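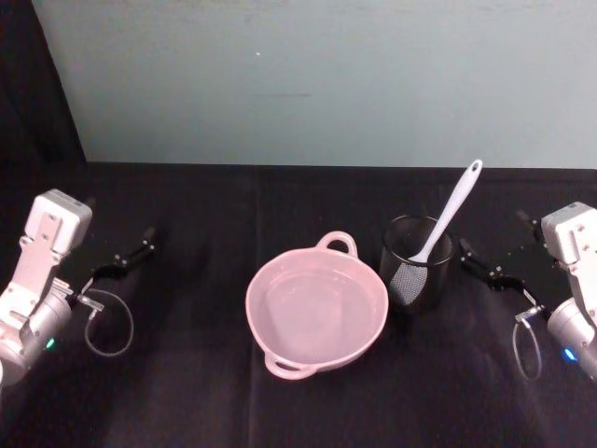

Speaker notes — Reading old flood records for a small river

Slide 1. Title. Give the scope: one gauge, one river, paper records only. No rainfall modeling in this talk.

Slide 2. The Sastine at Ustetitz. Catchment area is 610 square kilometers above the gauge. Steep upper third, flat below the mill weir. The staff gauge was moved once, downstream by 60 meters, and the log does not say in which year. Pause on the map long enough for people to find the weir.

Slide 3. What the record consists of. 1,136 daily sheets, one reading each, taken at 7 a.m. A flood that crested in the afternoon shows up only as a high reading the next morning, or not at all. State this plainly, as it affects every slide after it.

Slide 4. Datum problem. Readings before the move sit higher than readings after it at the same flow. We fitted the offset from low-water months only. Low water is stable enough there; high water is not.
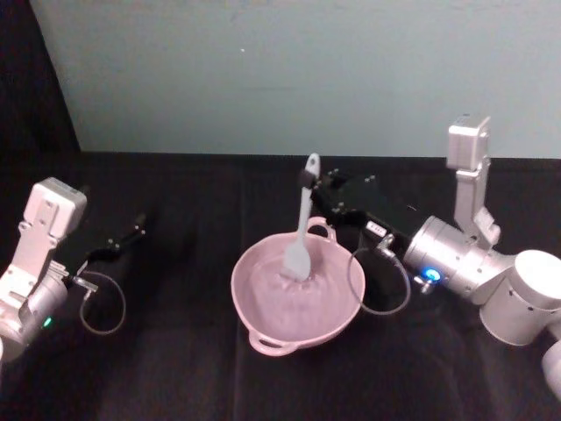

Cathal Ó Briain objected at the run-through that a low-water fit says little about the offset in flood, when the slope of the water surface between the two sites changes. He would put the uncertainty on the chart as a band. Accepted — the band is on slide 5 and should be read out loud.

Slide 5. Corrected peaks. 19 events pass the threshold. Point to the two oldest, where the band is widest. Do not rank them against each other.

Slide 6. Rating curve. The Karamanlidis method assumes a fixed bed. Ours moved after the weir was rebuilt, so the curve is split in two. If asked why not three, there are too few flow measurements in the last part of the record to support another break.
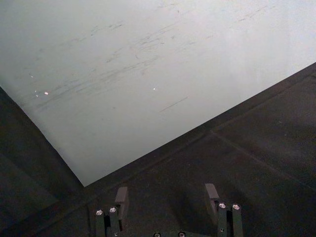
The split costs some precision at mid-range flows. At the top end both curves are extrapolated, and the upper limit of measured flow is the dashed line. Anything to the right of it is a guess with a formula attached.

Slide 7. Checks against the neighbor gauge at Wudari. Timing agrees in most cases. Where it does not, the Wudari sheet is usually in a different hand, so suspect a copied entry first. Skip the table if time is short.

Slide 8. Remaining work. Scan the April sheets again at higher contrast — the pencil has faded. Survey the old gauge footing. Leave this slide up for questions.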